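Business > Local firms > Technology

Robot arms join the packing team at Vallencombe games firm

By Bhavana Ramasamy

A board game and card supplier in Vallencombe has put its first pair of robot arms to work on returned poker sets, and the people on the benches beside them are already asking when the next pair will arrive.

Rodrigues, which employs 50 people at its site off the old canal road, sells and hires out games to pubs, clubs and holiday parks. When a hired poker set comes back, somebody has to open the case, find every loose chip and put it in the right row. Until this winter that job was done entirely by hand, in shifts, and it was the one everybody tried to swap out of.

"I did it for two years and I could feel it in my wrists by teatime," said Deepika Varma, who now looks after the new cell. "You're picking up the same little disc over and over. I love this place, but I didn't love that!"

The arms were set up by Stiritz, a small engineering company that has spent most of the past year learning how a person handles a chip before trying to get a machine to do it. Chips are a lovely, awkward problem. They are thin and they lie flat, so there is very little to get hold of, and then they have to be turned on edge to go back in the tray.

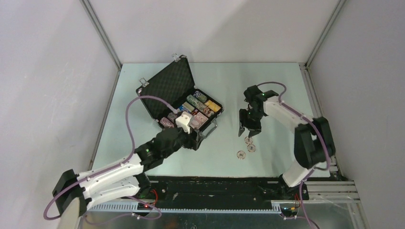 Varma's day looks quite different now. She starts at 7.30am by going through the previous day's sets on a screen, marking any where a chip went into the wrong row, and then she spends the rest of the morning at the cell with a tray of awkward cases. Some have stiff latches, others have a divider missing, and she decides which ones the arms can have and which go to the bench. In the afternoon she trains colleagues, who each get a turn at guiding the arms through a set before the machines try it on their own.

So far the cell has finished 1034 sets. It is slower than a good packer, and Stiritz is quite open about that, but it keeps going through lunch and it never minds being given the fiddly ones. The company hopes to pass the speed of the hand bench by the end of the year.

Thulani Mathebula, who runs the warehouse, said no jobs had gone and none were planned to go. The four people who used to sort chips full time have moved to repairs and customer orders, both of which had a backlog, and all four had a pay rise with the move. He did admit the change had been harder for some than others.

"One of my best sorters liked the quiet of it," he said. "She put the radio on and got on with it. We've kept a hand bench going and she can have a day there whenever she wants. I'd be daft to lose someone like that."

Staff also had a say in where the cell went. The first plan put it in the far corner by the loading doors, and the packers asked for it to be moved next to them so they could see what it was up to and step in quickly. It was a great call. Faults that might have sat until the next check are now spotted within a minute or so, usually by whoever is walking past with a cup of tea.

Next on the list are dominoes, which Varma reckons will be easier, and jigsaws, which she reckons will not. A second cell is due in February if the trial with Daltomitz, the firm's biggest hire customer, goes well. I for one can't wait to see it try a jigsaw.

Comments (3)

Bindu Arumugam
Used to work there and can confirm the chip bench was grim in winter. Really pleased they kept the hand bench as an option though.

canalside_pete
Fine while there's a backlog in repairs. What happens when that's cleared?

Yiran Cai
Would love an open day! My two would stand and watch that for hours.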